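Print | E-mail

Shoe Sizes and Why They Don't Match
Project report, Consumer Math unit

1. Question

Does a size on the label mean the same length in every shoe? My guess was no. I wear three different sizes depending on the brand, so does my sister.

2. Background

Sizing started out with barleycorns, three to an inch, and US sizes still go up by a third of an inch. European sizes use the Paris point, two thirds of a centimeter. They don't line up, so every conversion chart is rounded somewhere. Clogs and slides make it worse - a lot of them come in whole sizes only, and there's no lace to take up the slack.

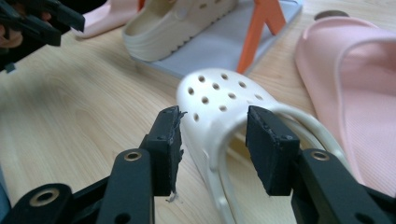

3. Method

Got 100 survey forms back from students at Hestdale in August. Each person wrote down label size, foot length in mm, and if the shoe felt tight, ok or loose. I used the Pedosen printed foot gauge for lengths. Anybody who left out the length got a second form. Barefoot, standing up, longer foot only.

Then compared to the charts from two store brands, Nesar and Morris.

4. Results

Same foot length, different answer on the two charts. Biggest gap was a full size, mostly in womens sizes. Slip-ons got "loose" more than sneakers did. Half sizes were where people dissagreed most, and a few had just rounded up for years without measuring.

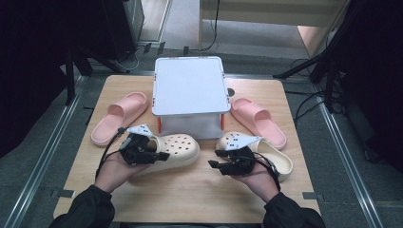
Rosine Vidal read the draft and wrote in the margin that length is only half of it, her feet are short and wide and she buys a size up every time just to get the width. Fair point. Width wasnt on my form.

5. Problems

- no width
- feet swell later in the day, I didn't write down time of day
- self reported fit, so "ok" could mean anything

6. Next time

Measure width too. All before noon. Ask how old the shoe is, because old ones stretch.

Print | E-mail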